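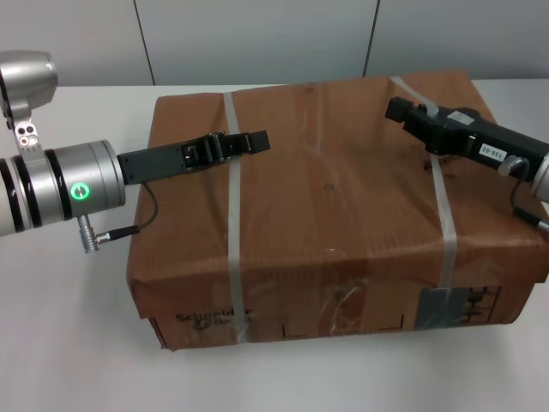

Recipe Testers Wanted for a New Home Baking Book

Pruitt is inviting applications from home bakers to test recipes for a forthcoming book of biscuits, traybakes and small cakes by Nicanor Troncoso. Testing will be carried out in applicants' own kitchens. The working title of the book is The Wurus Tin, after the spiced oat biscuit with which it opens.

Reference: 1463

What the work involves

Each tester will be sent a set of recipes in draft and asked to bake every one of them at least once, following the method exactly as written. Testers should not swap ingredients, reduce the sugar or change the size of the tin, even where experience suggests that this would give a better result. Suggestions of that kind are welcome and should be written in the space provided on the report form.

A separate report is required for every bake. The form asks for the make of oven and the setting used, the time taken from start to finish, the yield, and comments on texture, flavour and keeping quality. Testers are also asked to mark any sentence in the method that they had to read twice. A completed form normally comes to around 500 words.

Recipes in the present round include shortbread, ginger parkin, a plum and almond slice, two filled biscuits and a plain loaf cake intended to be made in one bowl. Certain recipes contain nuts, and most contain wheat, eggs and dairy products. A small group of testers will be asked to work on the gluten-free section, and applicants who bake regularly without gluten are asked to say so.

Who may apply

Applicants must be aged 21 or over and live in the United Kingdom. No professional training is needed. We wish to hear from people who bake often and from people who bake only for birthdays, as the book is meant for both. Applications from those who have never made a biscuit dough will be considered equally.

Applicants must have the regular use of a domestic oven, a set of digital scales and an oven thermometer. A stand mixer is not necessary. Persons employed by another cookery publisher, or under contract to write a baking book of their own, are not eligible.

Payment and expenses

Testers will receive a fixed fee for each completed report, together with the cost of ingredients on production of receipts. The current rates are set out in the terms, which will be supplied to shortlisted applicants before they are asked to commit themselves. Fees are paid at the end of the month following receipt of the report. Testers whose reports are used will be thanked by name in the book unless they prefer otherwise.

Confidentiality

Draft recipes remain the property of the author and the publisher. They may not be copied, shared or posted online, and photographs of test bakes should not be published before the book is on sale. Finished bakes may of course be given to family, friends and colleagues, provided that they are told of any allergens.

Meetings

Testers are invited to attend 2 tasting afternoons at our Grustow kitchen, at which the author will be present. Attendance is optional and travel by standard class will be refunded. The kitchen is on the ground floor and has step-free access. Those unable to travel may send written comments in advance.

How to apply

Please write to the Recipe Testing Office, Pruitt, Wundbridge, quoting the reference given above. Letters should include your full name, postal address and telephone number, a short account of what you like to bake and how often, the type of oven you use, and any ingredients you do not eat or cannot handle.

Applications close at the end of May 2026. Shortlisted applicants will be sent one trial recipe and asked to return a report on it, for which the usual fee will be paid. Applicants who wrote to us in April following the notice in our newsletter need not apply again.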